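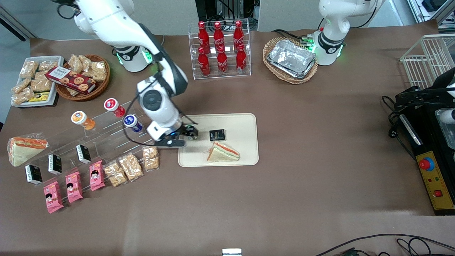 Figure 1. The right arm over the serving tray, with the small black box and the sandwich on the tray.

Comparing Two Sets of Gripper Fingers for Packing a Snack Tray
Final project report, Udulmont stream
Efa Phillips and Sakda Sukprasert
Supervisor: Dolores Fitzsimmons
Submitted Jul 13, 2026

Why we chose this

When we started back in May we wanted to do something with fruit, and it was Dolores who very kindly talked us out of it and pointed us toward the sort of shelf you find beside a till at a corner shop. We're glad she did! Shop food comes in such a muddle of shapes and wrappings (stiff boxes, slippery bags, jars with wide lids, soft sandwiches) that a gripper which behaves beautifully with one thing can make an awful mess of the next.

Our question was a plain one. Given the same arm, the same controller and the same table, would the hard Koltitell fingers or the softer Chala fingers do a better job of moving goods onto a tray?

The setup

We worked on a table covered in brown paper, which cut down the glare and let us pencil in where the tray should sit. The bottles of Coca-Cola went on a clear acrylic rack at the back, the jars on stepped shelves to the left, and the bagged snacks in and near a round wicker bowl. The foil trays lived in their own basket on the other side. All our trials used the right arm only. The left one stayed parked, although Sakda still has hopes for it.

Each set of fingers had 100 tries, shared among the boxes, bags, jars and sandwiches. The bottles were left out of the scoring, as both of us felt the arm needed more practice near the rack before we trusted it there. We called a try good if the item ended up on the tray the right way up and undamaged, and the person at the stop button had no cause to press it.

What we found

The hard fingers were lovely on the small boxes. They closed squarely on the sides and let go cleanly, and we hardly had to touch the settings from one try to the next. Sandwiches were another story. Even at our lowest closing force the bread came away with a dent in it, and we lost 15 tries to squashed or split corners before we changed the approach angle.

The soft fingers were kinder to bread, and better with bags too, where they seemed to gather up the loose plastic and hang on. They did let the jars turn a little in the grip, and now and then a box came down crooked.

Colour made less trouble for the camera than we had feared, but the clear shelves were a headache all the way through. Américo Esteves lent us his calibration notes from the Linden room, and those saved us a good week of fiddling.

If we did it again

We would fix the cable first. It loops along the arm to the gripper, and we spent far too long taping and re-taping it so that it cleared the shelves. We'd also like to try one hard finger opposite one soft one, which was Meenakshi Panicker's suggestion after our practice talk. The finger drawings and the trial log are in the project folder for next year's group, who are very welcome to write to either of us.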